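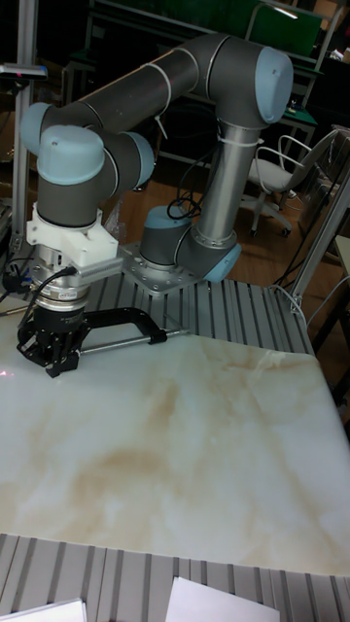
4.3 Recording Demonstrations

This section covers the recording of demonstration episodes on the Kedham single-arm station. Complete the checks in Section 4.2 before starting.

1. Open the Likitz recorder and select the task name. Do not create a new task name without approval from the data lead, Gaurav Saxena.
2. Move the arm to the home pose and zero the force-torque sensor with nothing in the gripper.
3. Place the object for the episode on the slab. Change its position and angle between episodes.
4. Press Record, wait for the tone, and guide the arm through the task at a steady pace.
5. Press Stop and mark the episode Success, Failure or Discard.

Note: Failed attempts are kept. Use Discard only for recording faults – a dropped sensor stream, for example.

Note: Each session is limited to 80 episodes. Repeat step 2 after any break.

CAUTION: Keep hands clear of the gripper fingers whenever the arm is powered.

CAUTION: Do not press the gripper against the slab. If the recorder shows error 151, stop and follow Section 6.1.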